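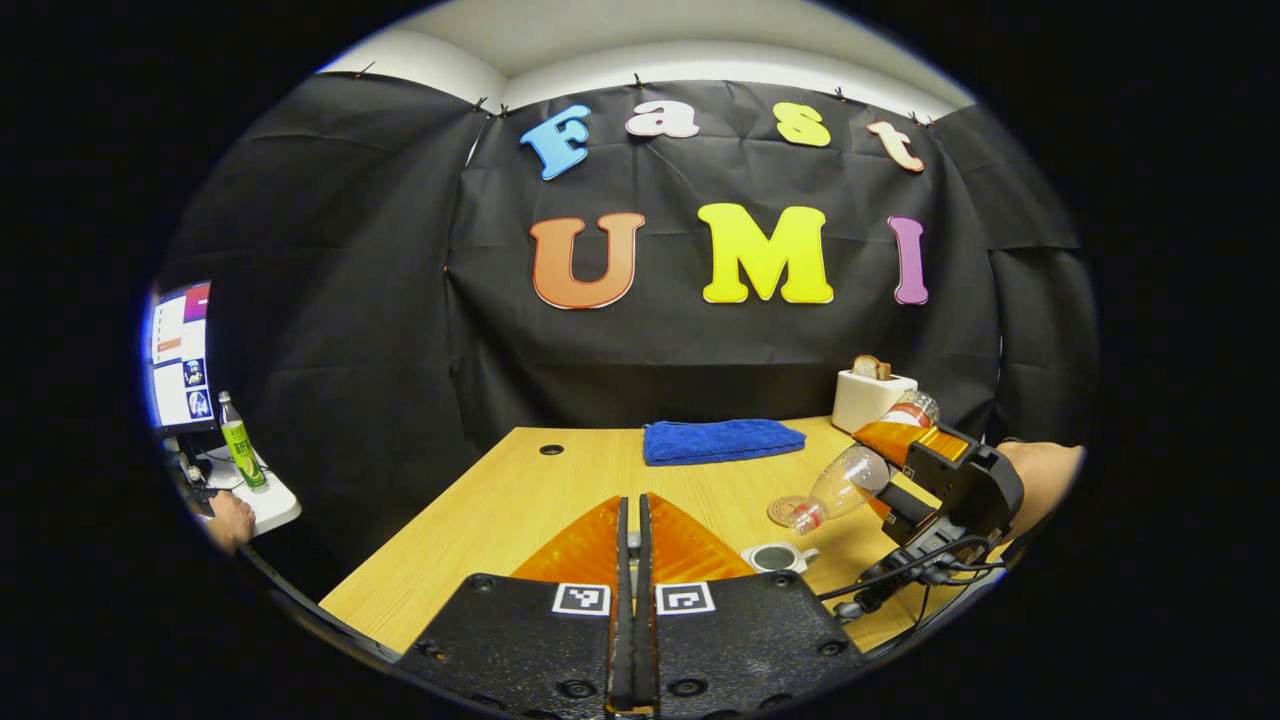 Black curtain, coloured letters, pale wooden table.

I put the backdrop up in March and it has stayed up ever since. The fabric is held along the top with small clips, and it creases whatever I do. I tried steaming it once and gave up after 16 minutes.

The letters are the part people comment on. Zhuoran Li picked the colours, and I set out the two rows - "Fast" on top, "UMI" in bigger capitals below. The top row leans a bit. I've decided to leave it.

The table is the useful bit. It has a round cable hole near the back left corner and enough room for a toaster, a folded blue towel and a bottle.

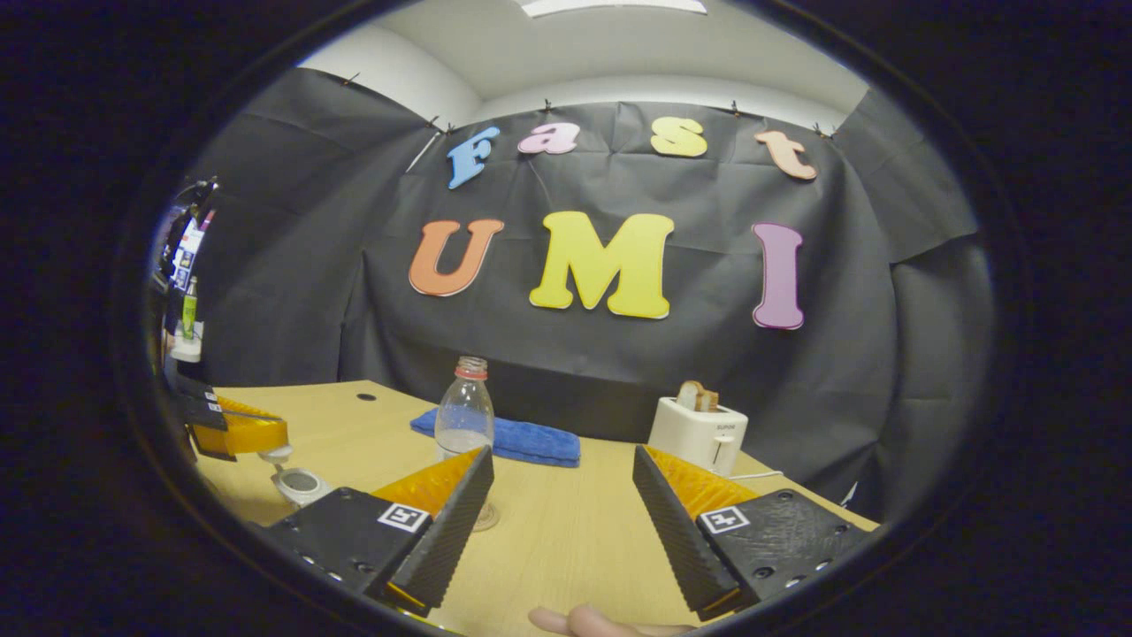
What I'd change

A heavier cloth, for a start. I'd also like a shorter lead on the toaster - it trails over the table when I want to wipe down.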